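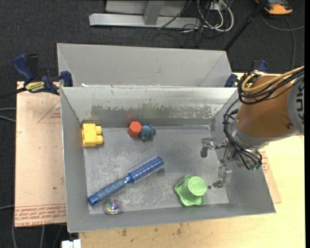

Lost property left at any Zakville Council facility is held at the Dreltum Street Customer Service Centre. The answers below apply to the library, the aquatic centre, the community halls and all council-managed parks.

## Frequently asked questions

### How do I report a lost item?

Complete the online lost property form or call at the front counter during business hours. Please include the facility, the date of your visit and a description detailed enough to distinguish the item from others of its kind. Reports cannot be taken by pool or library staff.

### How long are items kept?

| Type of item | Holding period |
|---|---|
| General items, including clothing and toys | 2 months |
| Jewellery, watches and electronic devices | 4 months |
| Drink bottles, lunch boxes and toiletries | 5 business days |
| Perishable food | Discarded at close of business |

Holding periods are counted from the day the item reaches the Centre, which may be later than the day it was found.

### What about bank cards, passports and driver licences?

Bank cards are destroyed and the issuing bank is notified where possible. Passports and licences are returned to the issuing authority.

### What do I need to bring when collecting something?

Photo identification is required for all items valued at more than $105. For mobile phones and tablets, you will also be asked to unlock the device at the counter. Other items are released on a satisfactory description.

### Can another person collect on my behalf?

Yes. The person collecting must carry a signed note from you, together with a copy of your identification and their own. A child's belongings may be collected by a parent or guardian without a note.

### Can the item be posted to me?

Small items can be posted within Australia at the owner's expense. Liquids, aerosols and devices with a damaged battery will not be posted.

### What happens to unclaimed property?

Items in good condition are donated to local charities. The remainder is recycled or sent to landfill. Council cannot recover an item once it has been donated.

### I left something on a bus. Can you help?

Bus services are not operated by Council – please contact the operator directly.

### Who can I speak to about a decision?

Requests for review should be made in writing to Mỹ Đào, Customer Service Coordinator, at the Centre. Please quote the reference number on your report.

Page last updated: 27 December 2023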